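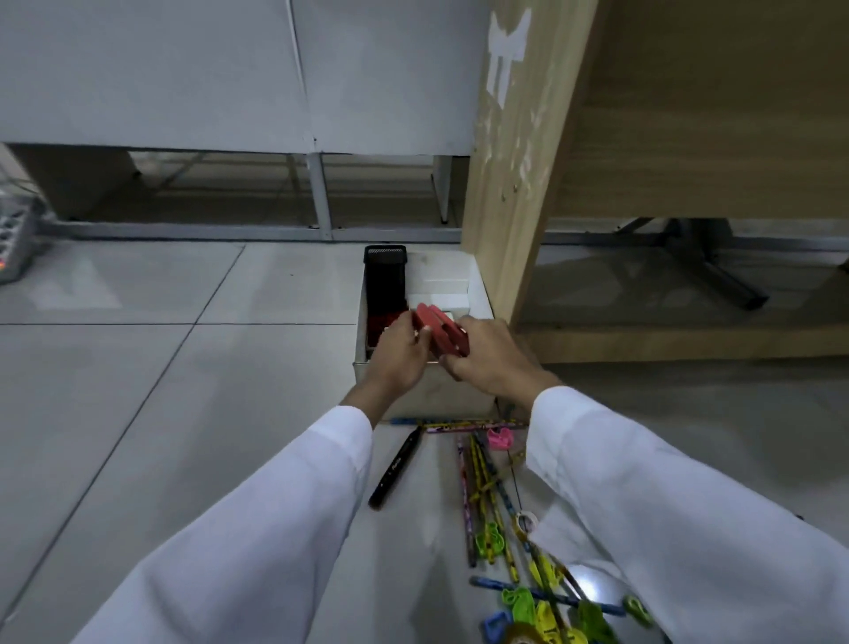
Tamsin Park
Dues cards went out late again and I'm still missing mine. Can someone at Warklow Lodge tell me if a late card keeps me from visiting another chapter? I've been a member since before we merged with Pestau and this never used to happen!

pestau_sec
It shouldn't. Bring last year's card plus your receipt and most doors will let you in. I mailed 110 cards the first week of June 2023 and two came back with bad addresses, so check with me first (please, before you call Grand).

oldgavel
Gonna disagree with that. A receipt isn't a card. When I was on the door at Skellirik we turned folks away for it, and I'd do it again. Rules are rules.

pestau_sec
And I remember the fuss that caused, lol. The bylaws say "proof of good standing." My receipts have the chapter seal on them. What more proof do you want? 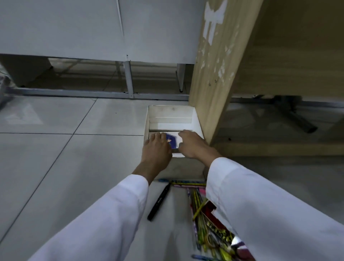 marigold_stars
Does anybody know if we can pay for next year at the October meeting? Any time after the opening, just see the secretary's table, and they'll take a check or cash.

oldgavel
Cash with a receipt, marigold. I've seen that go sideways.

marigold_stars
Thanks, I'll write a check then. Also, is the $1,656 from the Aquino supper going to the scholarship or the roof? I thought we voted scholarship, but my sister swears it was split.

Tamsin Park
Scholarship, all of it. The split was a motion that died for lack of a second. I was sitting right there!

oldgavel
It got a second. It failed on the vote. Look at the minutes.

Tamsin Park
Fine, I'll look at the minutes. pestau_sec, I sent you my new address, I moved in the spring and I bet I'm one of your returned envelopes.

pestau_sec
You are! New card goes out tomorrow.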